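The vanity that ended up in the studio

Tangate moved into its new studio in December with plenty of daylight and no agreement on what a bathroom counter should hold. The furniture maker had 300 square metres to fill.

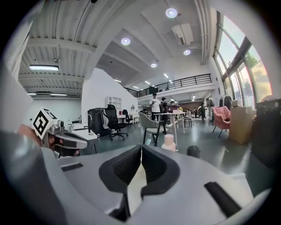
Tall windows along one side of the Tangate studio.

A wood-based vanity with a white basin top went in early. Cups and a pink pump bottle sit beside a black faucet, all of it within reach.
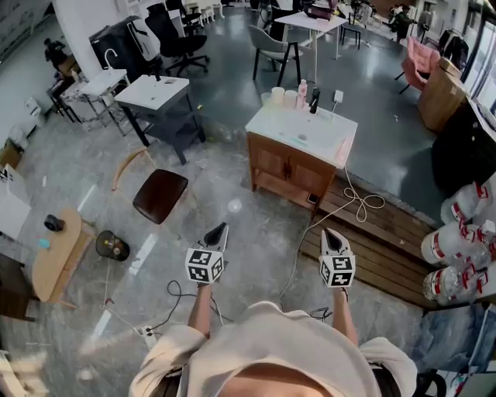

Readers have their own views, and one wrote in that anything used fewer than 3 times a week belongs in a drawer. Tangate's designers mostly agree, though they leave the soap out.

Their next vanity, the Skarulix, will be 12 centimetres deeper,

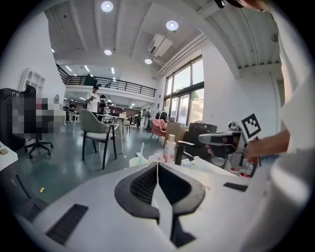
with 2 drawers in place of the cupboard doors. Orders open in the spring.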